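A **linear scale** is a row of marks, usually numbered, set beside a straight path so that the position of a moving part can be read or set. The moving part may be a slider, a pointer, a float or the end of a liquid column. Linear scales are found on rulers, balances, thermometers, audio mixers, heater controls and many kinds of test equipment. They differ from dial scales, in which the marks follow an arc.

## Terms

The *range* is the span between the lowest and highest marks. The *division* is the distance between two neighboring marks, and the *division value* is the change in the measured quantity that it stands for. A scale is *uniform* if all divisions have the same length and the same value. Logarithmic scales, such as those on a slide rule, have divisions that get shorter toward the high end of each decade.

The *index* is the line, edge or arrow that is read against the marks. An index may be cut into the moving part, printed on it, or carried on a clear window above the scale.

## Numbering

Fine scales are rarely numbered at every mark. A common pattern gives a number to every tenth mark, a longer line to every fifth, and a short line to the rest. Coarse scales, used where the user only needs to pick a level, often carry numbers alone, with no lines between them. The number itself then serves as the mark, and its center is taken as the true position.
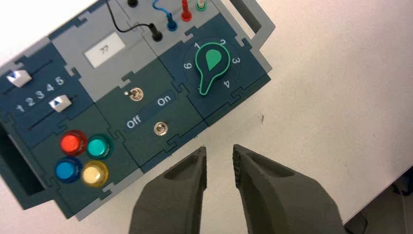

Numbers normally increase from left to right on a horizontal scale and from bottom to top on a vertical one. Depth gauges are a frequent exception. On scales with a central zero, such as balance controls, values increase in both directions and the sign is shown at the ends.

## Reading error

Parallax error occurs when the index and the marks lie in different planes and the eye is not directly over the index. It grows with the gap between the planes. With a gap of 2 mm and a line of sight 10 degrees off the perpendicular, the reading shifts by 0.35 mm. A mirror strip behind the pointer removes most of the error: the reader moves until the pointer covers its own reflection.

Estimating between marks is called interpolation. Division lengths under 1 mm are hard to interpolate by eye, and a vernier or magnifier is used instead.

## Manufacture

Marks may be engraved, etched, molded or printed. The Flimitz works made engraved brass scales up to 172 mm long, filled with black wax. Its later Parry series used screen printing under a clear coat, rated for 2,000 strokes of the slider before visible wear. Printed scales cost less but lose contrast when rubbed or cleaned with solvent.

## See also

- Dial scale
- Slide rule
- Vernier

*Last revised 3/2/13*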